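Search jobs Keyword or location Go

We use cookies to remember your search and to count visits. By continuing you accept this. Manage settings

Test Engineer, Robot Failure Investigation (fixed term, 2 years)
Jamevik, Grodau site
Full time, on site, start in October if possible

Jamevik builds software for robot arms that do maintenance work on small pipe runs: opening and closing valves, removing fittings, changing seals. We are hiring a test engineer to work on a fault that stopped our valve program this spring.

What happened

During a long run at Grodau, an arm was closing a handwheel on a test pipe. The gripper slipped, the force reading stayed at its last value, and the controller kept turning the wrist as if it still had hold of the wheel. One finger came down on the valve body and the arm went on pushing until an operator hit the stop. The valve stem bent and the fitting beside it cracked. The pipe was not under pressure and the operator was outside the fence, so there were no injuries. The automatic stop should have tripped well before the operator did, and it didn't.

We have since gone through the logs from some 3,000 earlier cycles and found the same frozen reading in 30 of them. In those cases the gripper got its hold back and the run carried on, so the fault was never reported. All valve work on the real arms is suspended until we can explain it. For now the work is done in simulation, in our Sekosel test environment, with a tabletop setup.

What you will do

- Reproduce the slip and the frozen reading in Sekosel, and say clearly where the simulation does and doesn't match the real arm
- Write fault injection tests for the gripper, the wrist and the force sensor
- Review the stop logic with the controls team and propose changes
- Go back through old logs for faults that were missed
- Write the incident report, in language the operators can use
- Plan the return to work on the real arms, starting at low speed and without operators in the cell

You will have the authority to stop a test. If you stop one, it stays stopped until you sign it off.

What we need from you

- At least two years of work with industrial or research robot arms
- Good Python, and enough C++ to read a controller someone else wrote
- Experience with a physics simulator, any of the common ones
- Some background in risk assessment or machine safety
- Plain written English

A degree is fine but we don't ask for one. People who came up through maintenance or commissioning are welcome to apply – two of the current team did.

Pay and conditions

Pay is on the senior technician or engineer band, depending on experience. There is a moving allowance of 2,000 for anyone relocating to Grodau. The working week is Monday to Friday hours with no night shifts. You may be asked to travel to our partner Ifans a few times a year, as they run the same controller and have paused their own trials.

How to apply

Send a resume and one page on a failure you investigated: what broke, what you first thought it was, and what it was in the end. Please leave out anything your employer would not want shared. Shortlisted applicants will spend half a day with us going through one of the logs. We pay for that time and for travel.

Related jobs
Controls Engineer, Grodau
Simulation Developer, Sekosel
Robot Cell Operator, Ifans
Technical Writer, part time 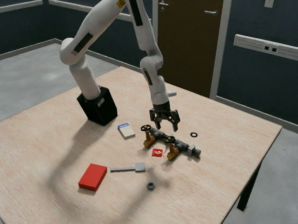
Will the new hire be expected to work inside the fence with a powered arm?
Not under the current rules. Anyone entering the cell locks out the power first, and that will stay in place after valve work restarts.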